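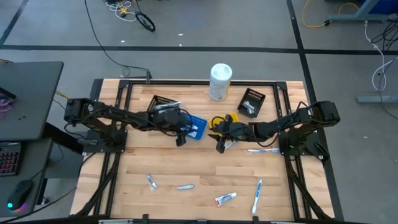
Butcher-block bench, two arms, blue basket and yellow basket.

Jandodeck 5 review: two weeks with the update

Been running Jandodeck since version 2, so I went into 5 with opinions. Quick background for anyone who hasn't touched it: desktop notes and task app, Windows and Mac, made by Skollo. You get decks, decks hold cards, cards hold whatever you type or paste in. The new version landed on my work laptop without me asking for it, the update prompt just has a Restart button now and a tiny "later" link under it. Not a great start.

Install. Fast. Old decks came over fine, including the archive ones I forgot I had. Tags came over too. What did NOT come over was my keyboard shortcuts, all reset to default, and the export file from 4 won't import into 5. Had to redo them by hand. Skollo's release notes do mention this, way down, under "Other changes."

Speed is the big one. My main deck has 500 cards in it and in version 4 opening it meant staring at a gray window for a while. Now it opens. Scrolling is smooth, dragging cards between columns is smooth. Search starts giving results while you're still typing and it looks inside attachments, PDFs anyway. Didn't find anything in my old .rtf files, so if you have a lot of those check first.

Sync is still sync. Laptop to desktop is quick. Desktop to phone, depends. Twice I edited a card on the phone and got a conflict copy on the laptop with the same text in both. There's a new merge window for that, side by side, pick the one you want. Good window. Would rather not see it so often.

The new sidebar. Hmm. Skollo moved Tags, Trash and Templates behind one icon that looks like a stack of plates, so stuff I used to reach in one click is now two. You can pin Tags back but not Trash. Also the sidebar forgets its width every time I unplug the external monitor. Reported it, got a ticket number, nothing since.

Hatsue Sugawara wrote on the user forum that turning off "adaptive layout" fixes the width thing. Tried it. Fixed it for a day, then it came back after the small patch. Your milage may vary.

Notifications: off by default now, thank you. Reminders still work with them off, they show as a badge on the tray icon.

Dark mode finally covers the settings screens. Printing is still bad, cards split across pages in odd places and the page preview doesn't match what comes out.

I also ran it next to Plevine for the same two weeks. Plevine has better sharing, no question, if you work with a team just get that. But it wants you online for nearly everything and the search feels slow next to this. Cullinane I gave up on after a day, the importer choked on my decks and I didn't have the patience. Might be fine if your starting from zero.

Price. Free for 14 days, then a yearly license that covers two computers and the phone app. Owners of version 4 get a discount but you have to put in the old key by hand, it doesnt detect it. Dig out that email before you start.

Good: opening big decks, search, dark mode, quiet notifications
Bad: shortcuts wiped, sidebar, printing, conflict copies
Worth upgrading from 4: yes. From 3 or earlier: yes, but back up first and export as plain text too.

Using the Windows build for all of this, haven't spent any real time on the Mac one.

Updated July 25, 2021: Jaanus Venckus emailed to say Trash can be opened with Ctrl+Shift+T. Works here. Still want it pinned.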